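Last updated: January 2020

Section 2: Packing games sets with the two-arm cell

I used to pack these by hand at Leswood, so I know you'd rather just get going (so did I!).

1. Close the Okabe panel and wait 15 seconds.
2. Lay the open chip case on the table, lid folded back.
3. Put any loose chips beside the case, flat.
4. Press Start and step back.

Caution: keep your hands out while the arms are moving, even for one stray chip.
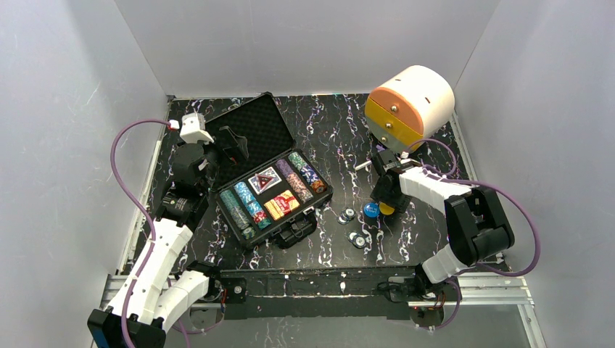 Note: your job is mostly checking now, and I do miss the chatting a bit, but my wrists are much happier! Swap over every 48 cases. If it stops twice in a shift, fetch Takeshi Fujimoto.

We use cookies to remember your settings. Accept

© Rustley Games Packing | Contact us | Back to top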